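Dallum Street Tenants Association
Minutes, November meeting
Started 7:10 pm, community room, ground floor

Present: Melaniia Yatsenko (chair), Stepan Hnatiuk (minutes), tenants from both buildings, sign-in sheet is in the binder. Nobody came from Zellel Property Management. They were invited twice.

1. Last minutes
Approved. One fix – the bike room lock was changed by the tenants, not by Zellel. Stepan to correct.

2. Heat and hot water
Long one. Building B still losing heat overnight, worst on the top floors. Bondarchuk Heating came out, looked at the boiler, said the circulation pump is on its way out and the valve on the north riser is stuck. Quote is 1,941 dollars for pump, valve and labor. Zellel has had the quote and has not answered.
Melaniia read out the letter she wants to send. Says repair or give us a date in writing, otherwise we file with the city housing office. A few people wanted it stronger. Somebody asked about holding back rent, Melaniia said not before we talk to the legal clinic, and not one apartment on its own.
Agreed: letter goes out with as many signatures as we can get. Everyone in B to write down the temperature in their living room morning and night, with the time. Kitchen readings no good, the oven throws them off.
Space heaters – please do not run them off extension cords. The hallway breaker on 4 has tripped again.

3. Laundry room
Two dryers out. The card machine ate money off several cards, Zellel says call the number on the sticker, the number on the sticker is disconnected. Melaniia has a different number and will try it.
Proposal to post quiet hours, no washing after 10 pm. Ground floor in favor, night shift people against. Talked about 11 instead. Not settled, back next month.

4. Money
Balance 618 dollars. Spent on printing and the new lock. Dues are 3 dollars a month per apartment, same as before, a lot of people are behind. Envelope goes under the door of 1C, write your apartment number on it. Last month there were envelopes with no number and we can't credit them to anyone.
Motion to set aside 400 dollars for the legal clinic fee and filing costs. Seconded, passed, one against. The no vote wanted it noted that the clinic might be free and we should ask first. Noted. Melaniia will ask before anything gets paid.

5. Lotinow lot
The lot behind Building A, owner is Lotinow. Fence is down at the alley end again and cars are cutting thru. Kids play back there. Stepan wrote to them, got an automatic reply. Will write again and copy the city this time. If anyone gets a plate number send it to Stepan, do not go out and argue with drivers.

6. Snacks and room
Snack packets and cups on the table tonight, thanks to whoever brought them. Please take your trash out with you, the room bin does not get emptied untill the week after.

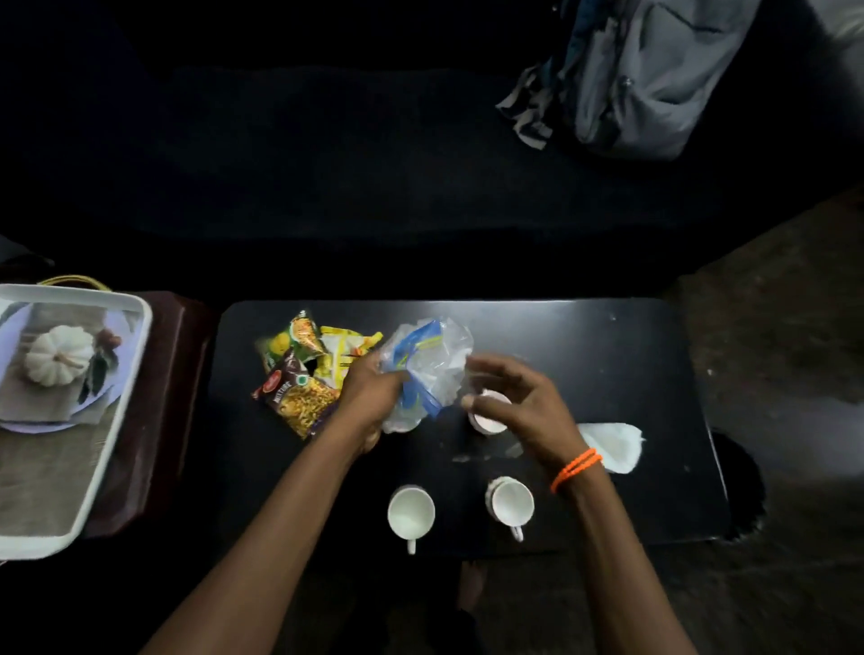 Melaniia Yatsenko said the letter should also ask for a rent credit for the nights with no heat, going back to when the first complaint went in, and that she has copies of her own complaints but needs everybody else's. Texts count, emails count, print them if you can. If you only called, write down when you called and who picked up.
Agreed to add the credit. Stepan to retype and leave copies by the mailboxes in both lobbies.

7. Any other business
– Package thefts in A. Inner door not latching, push it shut behind you. Added to the repair list.
– Mice on 2. Zellel sent someone for one apartment only. Need the whole line done or they just move next door. Tell Melaniia if you have seen any, she will put all the apartments in one request.
– Elevator certificate in B is out of date. Stepan to find out who you report that to.
– Stroller left on the stairs between 3 and 4, please move it.
– Interpreter for next time? Two families asked. Melaniia knows someone.

Closed 8:45. Next meeting same room, date to be put up in the lobbies. Signature sheet for the letter is at 1C, any evening after 6.

S. Hnatiuk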